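Stories > Short Fiction > The Kitchen at Pranside

By the Itudis Reader fiction desk
April

The company that made the arms was called Erkier, and the company that bought them was called Hayat, and I worked for neither. I worked for Pranside, which supplied people to Hayat by the month. My badge said Kitchen Operator. I have never cooked anything at Pranside and I was never asked if I could.

Before the kitchen I packed lunches on the second floor. There were 30 of us on the line, and we did trays for hospitals and two airlines. Then Hayat announced that the line would be "supported" by automation, and a man in very clean shoes told us that not one person would be replaced. People would be moved toward more interesting work. I was moved downstairs, to a table with black cloth hung behind it.

The interesting work was this. I put toy food on a table, the arms picked it up, and I put it back.
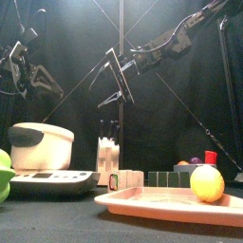
My mother wanted to know what I did all day and I told her I was in training. She took that to mean I was being trained. I let her think so until summer, and by then she had told the whole church.

The rules were kept in a binder. Reset after every run. Don't tidy. Don't put things where you would put them, put them where the sheet says. I got written up in my first week for lining up the knife block with the edge of the table, which I had done without thinking, the way you straighten a picture in somebody else's house. The supervisor said the arms would learn that knife blocks were always straight. I said they mostly were. She wrote that down too.

We had a target of 100 runs a shift. On a good day I made 80. The board by the door showed the number in red, and under it the number from the other room, where a younger operator was said to have reached 153. I never met anyone who had seen this operator. The woman who shared my shift believed the other room was a broom closet.

She had come off the line with me. Her hands were the fastest up there – she could lid a tray with one and reach for the next with the other – and now she sat with them folded, watching a gripper make up its mind. Sometimes I saw her fingers move in her lap. She said it was like watching a kid tie a shoe when you're late for the bus. 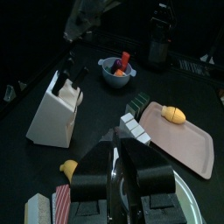 In the fall the man with the clean shoes brought visitors. He stood them behind a strip of yellow tape and talked about dignity. Repetitive work, he said, was beneath people. The woman from my shift had done four resets since they walked in, and she did a fifth while he was saying it. One of the visitors asked what we thought of the system. The man answered for us, and answered well. We were excited to be part of it.

I asked him on the way out how things were upstairs. He said the line was very lean now. I went up on my break to look. There were eleven people where there had been 30, and no arms at all. The old belt was running faster, and someone had taped a piece of cardboard over the clock. A girl I used to stand beside asked me, without slowing down, how the robots were coming along.

"Slowly," I said.

"Well, tell them to hurry up," she said. "My wrists are killing me."

I took the stairs down. For the rest of that shift I thought about her wrists, and about the nineteen who were gone already, let go on the strength of something that wasn't there yet. I made 80 again.

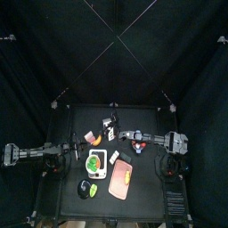
Who was going to pack the trays if the arms never learned?

The same eleven, with the belt turned up another notch. I had seen the schedule for the new year on the supervisor's desk, and the names were already typed in.

When I got back from lunch the next day the binder had a new page. Operators were asked to work with more natural hands. The woman from my shift read it twice and signed at the bottom. Then she picked up the sheet for the next run and started setting the table.

Contact the fiction desk | © Itudis Reader, all rights reserved | Back to top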